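Estimada Ama Nyarko:

Con este informe cerramos la segunda fase de la comparativa de pinzas en el taller de Helurville, y antes de nada queremos agradecerle la paciencia con que ha seguido nuestros avances (y algún que otro retraso). Hasta la fecha hemos completado 591 intentos de agarre, repartidos entre la pinza Bae y la Drolgate, siempre con el brazo KUKA y con objetos pequeños dentro de un cajón gris.

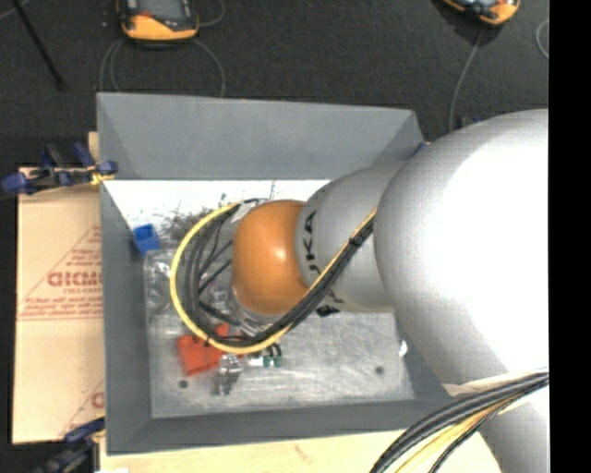 La Bae se maneja mejor con las piezas rígidas, aunque cambiarla nos lleva 40 minutos y eso, con el equipo que somos, se nota mucho. La Drolgate es más amable con los plásticos transparentes — los que más guerra nos han dado desde el principio — y por eso quisiéramos dedicarle los cinco días de ensayo que nos quedan en el presupuesto. También revisaremos el recorrido de los cables en la muñeca, que todavía limita algunos giros.

Si le parece bien, en junio le enviaremos la tabla completa y nuestra recomendación de compra.

Un saludo muy cordial,
El equipo de Multham

© Multham 2023 | Contacto | Volver arriba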